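Plellasico: Progress Report to the Warnmont Fund
Second reporting period
14 Oct 2019

Where the show stands

Plellasico is a half-hour general knowledge quiz for local television, made by Hilivari and paid for in part by the Warnmont Fund. At the end of the first period we had a format, a pilot script and no host. We now have a host, a full set of questions for the first run, and six recorded episodes. Four of those are edited. The other two are waiting on sound.

The pilot was recorded in June and was not good enough to air. The rounds ran long and the final round was over before the audience understood the scoring. We cut the picture round from eight clues to five and moved the buzzer round to the front. Every episode recorded since then has come in close to time, and the longest needed less than a minute taken out.

Questions

The grant agreement asked for a bank of 600 questions, each checked against two sources. The bank is complete. Writing went faster than checking, as we expected, and for a while there was a backlog in the sports and music categories. We moved one writer over to checking until it was cleared.

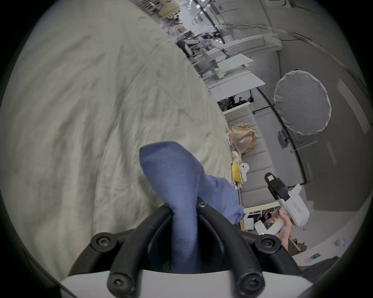
A question was dropped if the two sources disagreed, even on a small point such as a release year. This cost us more music questions than any other kind. Replacements came mostly from film and television, so the bank leans that way more than we planned. We will correct this before the second run by commissioning music questions from a writer who knows the subject well.

Two answers were challenged by contestants during recording. In one case the contestant was right and the score was changed on the spot. In the other the ruling stood. Both are logged with the episode notes, which the Fund can have on request.

Contestants

We had about 600 applications from the open call, many of them in the last two days. From these we held auditions for 40 places, including standbys. The application form was too long and a number of people left the last page blank. A shorter form is ready for the next call.

Travel costs were higher than budgeted. We had assumed that most contestants would live within an hour of the studio, and many did not. The overspend has been covered from the set budget, where we saved money by renting the contestant desks.

Host and presentation
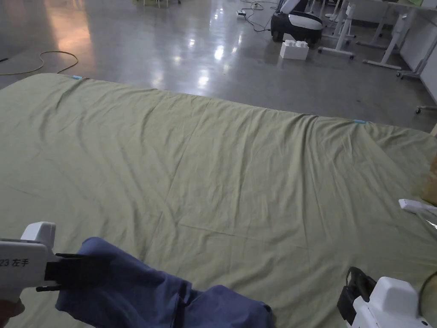 Melur Ngau
Series Producer, Hilivari

The host search took longer than anything else in this period. We tried three guest hosts in non-broadcast run-throughs and asked the test audience to score each one. The scores were close. Our choice was the one who read the questions most clearly and kept the game moving after a wrong answer – that matters more in this format than jokes between rounds.

The host is signed for the first run with an option on the second. The fee is inside the approved amount.

Theme music was supplied by Goh and has been delivered in full, with a short version for going in and out of breaks. The short version is being remixed at our request. The first mix covered the host's voice at the top of each part.

Work still to do

Finish sound on the last two recorded episodes and complete their edit.

Record the remaining four episodes of the first run. Studio dates are held but not yet confirmed – we need the Fund's second payment in place before we sign.

Deliver captions for all episodes. We have quotes from two suppliers and prefer the slower one, whose sample had far fewer errors in names.
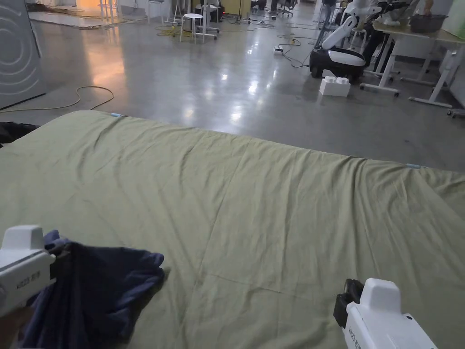
Requests to the Fund

We ask for approval of the move from the set budget to contestant travel described above. The total budget does not change.

We also ask to push back delivery of the full run by three weeks, to allow for captions. The broadcaster has agreed to this in writing and the letter is attached to the financial statement.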